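Clirley folding floor, monthly walkround
Inspector: Wiesława Szewczyk. Walked with: Cyprian Żak, folding lead
Date: May 27, 2021

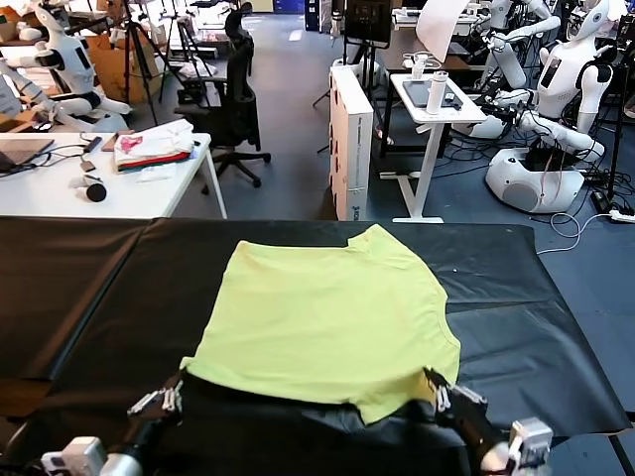
1. Work table and sheet
Table stable: OK
Sheet flat and secured: COMMENT
Wrinkled again, with an edge hanging over the side. Tape it down. The arms don't mind, but the people reaching in to rescue a shirt do.

2. Grippers and arms
Fingers free of lint and thread: OK
Guarding distance marked on floor: FAIL
Cyprian says everybody knows where to stand. Everybody on the day shift, maybe. Mark it.

3. Stop buttons
Reachable from both sides: OK
Tested this month: OK, 4 of 4
The April test was signed off before it was done. I admire the confidence.

4. Cables and power
Cables clear of walkways: FAIL
White and black cables on the carpet, and a power strip down there with them. Second month running. Cable covers are in the Krajewska storeroom, still in their wrapping.

5. Storage
Boxes against the wall, not in the exit path: OK
Tripods folded when not in use: COMMENT
Legs take up more floor than the staff do.

6. People
Folders retrained as cell minders: 26 of 41
The rest are on the Neren course next. Until then they don't enter the cell alone, however politely the shirt asks.
Breaks taken as scheduled: COMMENT
Hand folders used to stop when their wrists hurt. Minders' wrists are fine, so they forget to stop, and then complain about their eyes and necks. Put the break on the rota with a name next to it.
Seating for minders: COMMENT
One good mesh chair, much fought over. Order more - form 662, not a sticky note.

7. Incident book
Entries since last visit: none
Near misses since last visit: also none, according to the book. The break room had plenty. Please write them down.

Result: passed with conditions. Items 2 and 4 go to Clolell maintenance, copy to me when closed.
W. Szewczyk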